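Shota Chiba
Mar 10, 2021

People keep asking me when a robot will do their dishes. I've worked on table clearing at Stirnix for a while now, so I'll try to answer in a few posts.

Short version: a machine can pick up a bowl. Clearing a table after dinner is a different job, and we can't do it at a speed anyone would pay for.

Bowls are the easy part. Open the fingers, put one inside the rim and one outside, close, lift. We logged 2106 bowl pickups in August and most of them were boring — I mean that as praise.
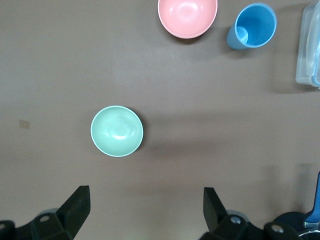
Cups are harder. A cup standing up is fine. A cup on its side can roll when you touch it, and then the plan you made a second ago is no good.

Clear plastic is worse. Depth cameras often see through it or get a reflection back. Natsumi Oda has spent 7 months on clear containers alone and she still won't promise me anything.

Speed: our arm needs 27 seconds for one bowl, counting the time it spends looking. My kid does it in two, while complaining.

Shop floors are further along. Osamu Takeda runs a line where the same tray shows up in the same spot all day, and his arms do fine. A kitchen table is never set the same way twice.

Somebody asked about stacking. We can nest two bowls if they're close in size. Three gets shaky. Nothing with food left in it yet.

So would I put one in my own kitchen? For wiping the counter, maybe. For dishes, no — I'd still end up standing next to it.

Will post the cup numbers when Natsumi has checked them.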